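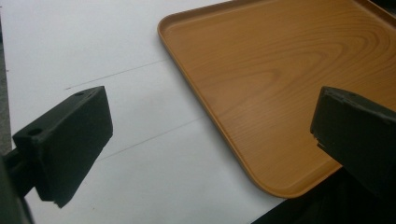 Went to the Rindon open day on Sunday. The hall had five demo cells and I spent most of my time at the hand-held gripper station, where visitors could take the tool and work a table themselves. The fingers are plain black blocks with flat inner faces and a couple of small holes along the top edge of the left one. The task object was a tray with a low lip and a glossy wood-grain print. A low lip gives flat fingers very little to close on, so approach angle matters more than grip force.

Staff quoted 316 recorded runs on the tray task before the doors opened. Target for the month is 4,000 across all tasks. They did not give a success rate and I did not get a straight answer when I asked how a failed run gets labeled.

Tool weight: nobody had it written down. Felt fine for ten minutes, less fine after that. The load sits forward of the wrist. I would move the battery back.

Next cell was Firkurholm, a fixed arm loading blanks into a press. Rated at 1,070 parts per shift. It stopped twice while I watched, both times on a double-picked blank. The operator cleared it by hand and restarted from the panel. Separation magnets would probably fix most of it.

The Inthanon talk ran 60 minutes and covered calibration drift. Useful part: they recheck finger alignment at every shift change with a gauge block and log the offset. Less useful part: the first half, which was company history.

Asked whether finger pads are replaceable. Yes, two screws. Rubber pads are an option for smooth parts but they pick up dust and have to be wiped down.

Parking was at the Usamthorpe site with a shuttle every 20 minutes. Bring ear protection if you plan to stand near the press. Slides are supposed to go up in March and I'll post the calibration section when they do.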